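Filus Wood-Grain Wall Panels: Review After a Summer of Use 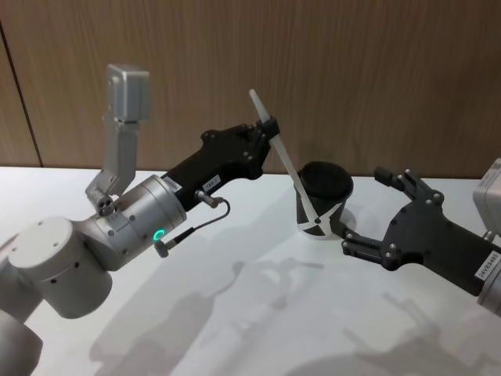 I bought the Filus panels in light brown to cover the wall behind a long white work table. The old paint marked every time something brushed against it, and repainting twice a year had gotten tiresome. I looked at Over and Ng as well. Over only had darker shades in stock, and the Ng sample had a grain so bold it looked striped from across the room.

The Filus grain is fine and runs vertically. It's a warm color and goes well with a white tabletop. My order covered 68 square feet and took one Saturday to put up, working alone with a level, a fine-tooth saw and a tube of Indesine adhesive. The instructions are one folded sheet and they skip outlet cutouts completely, so plan those yourself.

Seams are the weak point. Where two panels meet you get a thin dark line, and it's visible from a normal standing distance. You can buy a matching filler strip, but I tried one and took it off again – it stood out more than the gap did. If you want a wall with no lines in it, look elsewhere.

Cleaning is easy. We make drinks at that table most mornings and coffee splashes come off with a damp cloth. One scuff from a chair back is still there after three tries with mild soap.

Let the adhesive sit for about 30 hours before leaning anything on the panels. I gave one corner less than that and it had to be pressed back down.

I would buy them again for a workroom or a coffee corner. Four stars, one off for the seams.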